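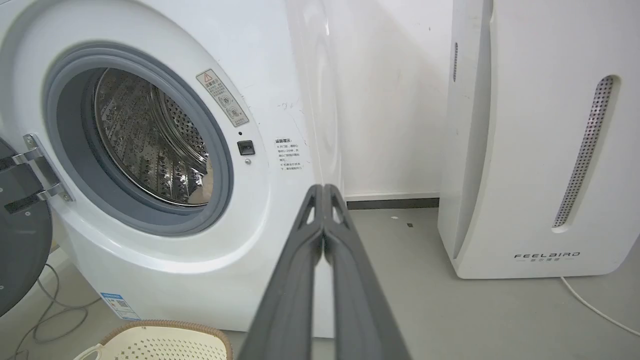

Figure 1. Front-loading washing machine with the door open.

Seizure Diaries Kept by Families: Paper Compared with a Phone Form
Student project report, Health Studies
Matěj Brabec and Balakrishnan Nambiar
17/05/2019

1. Background

People with epilepsy are often asked to keep a seizure diary between clinic visits. The neurologist uses it to decide whether a dose should change, and families use it to look for triggers such as missed sleep, fever or a late pill. Diaries have a known weak point. Entries get made hours or days after the event, and the details that matter most to the doctor (how long it lasted, which side of the body moved first, how long the person was confused afterward) are the ones that fade.

Our project asked whether the form of the diary makes a difference to how complete the entries are. We did not look at treatment, and nothing in this report should be read as advice about medication.

2. What we did

We worked with eight families who have a child or teenager with epilepsy. All of them were already keeping some kind of record. Each family used a printed diary, which we called Huet, for the first half of the project and a phone form, which we called Soris, for the second half. Both asked for the same things: date, start time, length, type of movement, awareness, possible trigger, rescue medicine given or not, and recovery time.

The printed diary was a pocket booklet with one event per page. The phone form used drop-down lists for most questions and had a free text box at the end. Matěj wrote the questions and Balakrishnan built the form. A parent read both versions before we started and asked us to change "postictal state" to "how they were afterward," which we did.

We received 64 entries in total. An entry was counted as complete if every question had an answer, including "don't know."

3. Results

Phone entries were more often complete than paper ones. Start time and length were the questions most often skipped on paper. On the phone form the start time filled itself in when the form was opened, so this field was never blank — but it was sometimes wrong, as two families opened the form only after the child had fallen asleep.

Paper did better in one respect. The notes in the margins were longer and more useful. One mother drew a small outline of her son's arm to show how the jerking spread from the hand to the shoulder. Nothing in the phone form allowed for that. The free text box was mostly left empty or held a single word.

Clusters were a problem in both versions. When several short seizures came close together, some families logged each one and others logged the whole group as one event. We had given no instruction on this.

4. Limits

The group was small and every family used paper first, so practice may explain part of the difference. Families also knew we would read the entries.

5. Changes for the next version

Add a separate cluster entry with a start, an end and a number of seizures. Ask for the start time as a question and do not fill it in. Allow a voice note or a drawing. Put the rescue medicine question near the top, as parents told us they wanted to find it fast when talking to the clinic.

The revised form should be ready to try in October. Copies of the booklet pages are in the appendix.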